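Laminated tops have come up a few times in my replies, so a thread on what I've learned making shelves and desk tops out of glued boards. I do this in a single garage in the evenings. I'm not a tradesman.

First point is that a wide board is nearly always several narrower ones. You can buy a single wide slab, but it costs a lot more and it moves a lot more when the weather changes. Glued panels stay flatter.

I buy most of mine ready made from Haugen. The last lot was 153 dollars for two panels, delivered. You can glue up your own for less, but you need a flat surface, a lot of clamps and a whole weekend.

Let the panel sit in the room it's going to live in. I give it 20 days now. On the first desk I gave it one night, and by the end of summer the middle had lifted enough that a pen would roll off.

Stack it on offcuts so air gets to both faces. Don't lean it on a wall. Don't leave it flat on concrete either, the bottom face takes up moisture and the whole thing cups.

Seams. People write to me worried about the lines across their panel. A thin straight line where two planks meet is normal. What you don't want is a line you can catch with a fingernail. Run your nail across every join before you cut anything, and send it back if it catches. 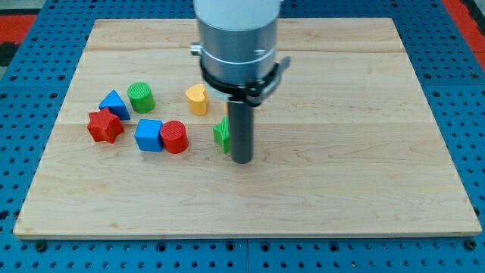 Posted by Eslow Shelf Notes
October 16, 2021

Colour is the other thing. Pale timber goes yellow under oil-based finishes. If you want to keep it light, use a water-based one and test it on the underside first. I've used Komisero matt on the last three tops and it has stayed close to the bare wood colour.

Three thin coats, light sand between each. The first coat raises the grain and feels awful, like a cat's tongue. Leave it to dry fully before you touch it with paper.

Do both faces. I skipped the underside on a hallway shelf to save finish and it bowed in a month. Same number of coats top and bottom, and don't forget the ends. The ends drink the most.

Edges. I take the sharp corner off with a block and fine paper, five or six strokes. A router does it faster but I've torn out a corner that way and had to cut the whole panel down to match. The desk in the spare room is smaller than planned for this reason.

Fixing it down is where most people go wrong, me included. A solid top needs to be able to move across its width. If you screw it hard to a steel frame through round holes it'll split, usually along the end and usually in winter when the heater is on.

Use slotted holes or the little figure-eight clips. I get the Virnoteck ones in bags of 50, which is far more than you need, but they end up in everything.

Someone asked about weight. The long shelf in my laundry carries over 300 books that don't fit anywhere else, on four brackets screwed into studs. No sag that I can see. I wouldn't do it into plasterboard with plugs.

Upkeep is a damp cloth and not much else. Avoid the spray cleaners, they leave a film and you'll never get an even coat over it later. Rings from mugs will sand out if you get to them early - work along the grain and feather it out wide.

Next job is a bench for the back door with a lift-up lid. I've got the panels sitting on offcuts now. Still deciding on hinges, so if you've used the soft-close kind outdoors let me know how they've held up.

Recent posts
Which glue for outdoor joins
Sharpening a block plane on a kitchen bench
Shelf brackets, cheap and less cheap
Fixing a drawer that sticks in humid weather
Why I stopped using wood filler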